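Flestska shared workshop, bench arm project
Progress report to Rosemarie Kasten, small grants
Monday, June 12, 2023
Submitted by Detlef Heitmann

Dear Rosemarie,

You asked for one page and no adjectives. I will manage the page.

Where we are. The arm is bolted down and moves when told to, mostly in the direction requested. Since the April report we have stopped rebuilding the base and started on dishes, as promised in the application. Gerd Haberkorn papered the bench and taped a grid over it so that we can write "rack in the back row" in the log and all mean the same back row. The tape is broken and pieced together in places, and the paper has lost a few arguments with it.

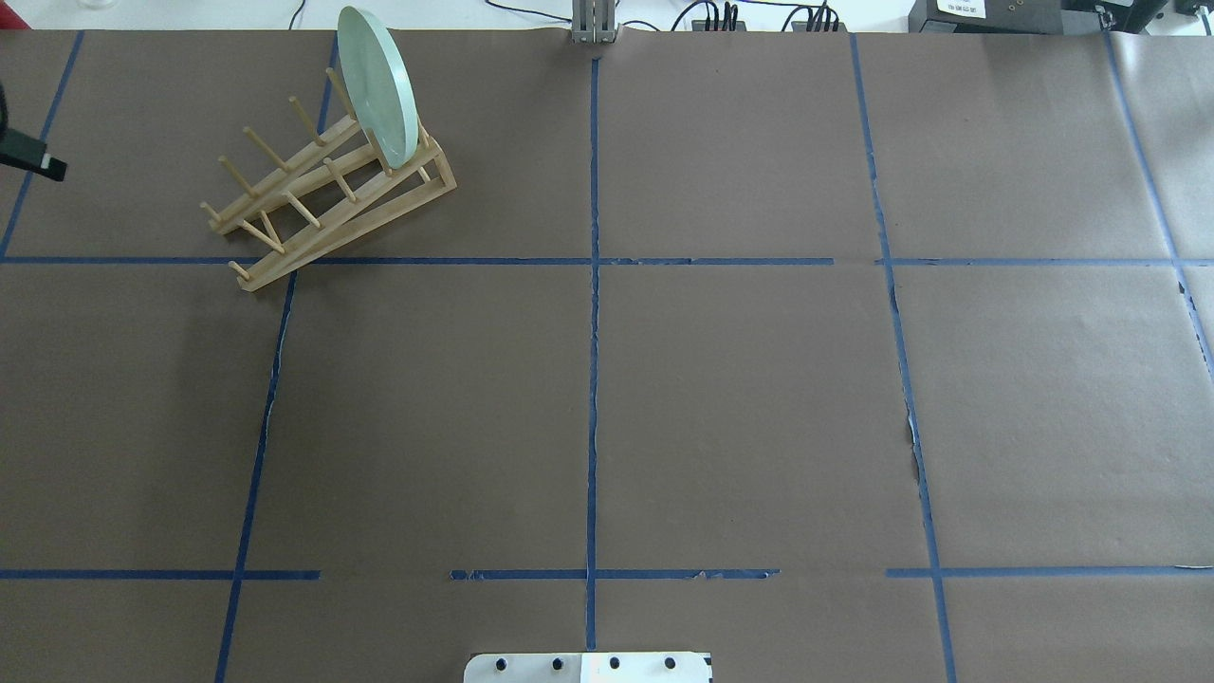
Money. Of the 1294 granted, 90 is left. The largest item was the replacement motor from Tosik, which arrived with the wrong connector and a very cheerful packing slip. Dineo Mabuza made an adapter. I have receipts for everything except the tape, which Gerd buys in a private capacity and will not discuss.

What works. Putting one plate into the rack, provided a person has set the rack down where the arm expects it. We ran this over 2 evenings and were pleased enough to invite Eckhard Lenz from the Caldeira bench to watch. It did less well with Eckhard watching.

What doesn't. The wrist camera. Up close it sees a lot of tape and very little else, and Flolelum (our software, named late at night) would like more to go on. A small shift of the rack is enough to throw off the last part of the approach. 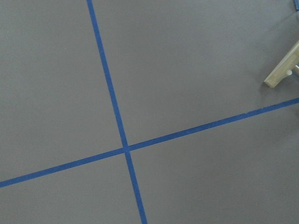

Dineo wants to take a second look from higher up before the arm comes in, and I have stopped arguing with her. That needs no new parts. It does need someone to redo the calibration, a job that takes most of a Saturday and has so far always been mine.

Next. Calibration first, then 3 plates in a row with nobody touching the rack in between. Cups were in the application too. I would like to move cups to the autumn and would be grateful if you didn't ask which autumn.

We are not requesting more money at this point. A second roll of kraft paper would be accepted.

Detlef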